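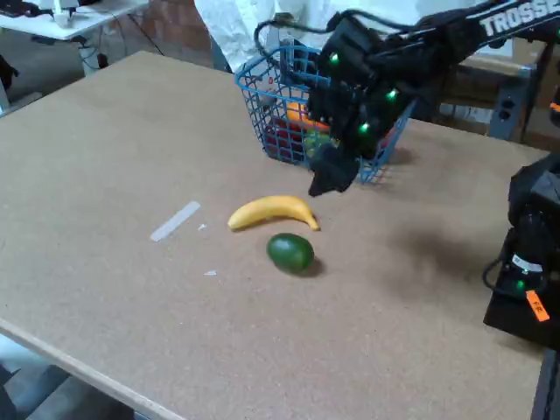

Slide 1. Fruit and basket task, follower arm by the blue basket.

Good morning. My name is Diễm Văn and I work on the teaching side at Proltetti. I will speak for twelve minutes, please keep the long questions for the end.

Our topic is how a person shows a task to a robot. There are two common ways. In the first, you hold the arm and move it with your hand. In the second, you move a small leader arm and the follower arm copies you. We use the second way for the fruit task.

(Pause. Next slide.) 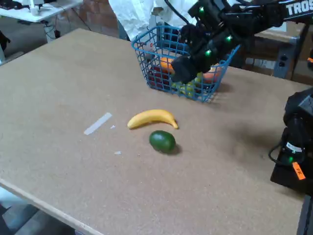

Slide 2. Gripper at the basket, banana and avocado on the table.

The basket is harder than the table. Fruits touch each other, and the mesh hides part of them from the side. I ask the operator to go down slowly and to close the gripper only one time. If she opens and closes many times, the model learns this hesitation too.

In July we recorded 1,494 demonstrations. Fahad Malik checked them and removed the ones with long waiting. Say thank you to Fahad here, he is in the second row.
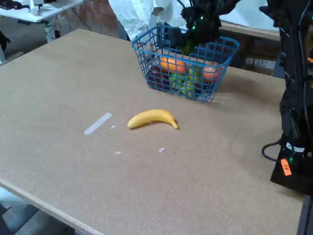 About grapes I must be careful. They are soft, and they do not have one clear place to hold. We still discuss if the operator should take the stem or the whole bunch. Trinh Ninh prefers the stem. I do not have a result to show today, so do not promise one.

Next part is training of operators. A new person practices two days before we keep any recording.

(Drink water. If time is short, go directly to questions.)

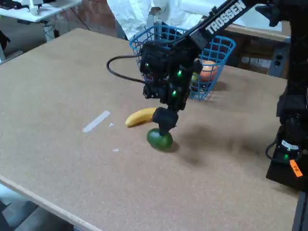

Why not write a program for each fruit?
Every fruit lies in a different way, and we would have to write new rules each time. With demonstrations, the operator shows many positions and the model learns from them.

Last slide has my email and the link to the operator guide.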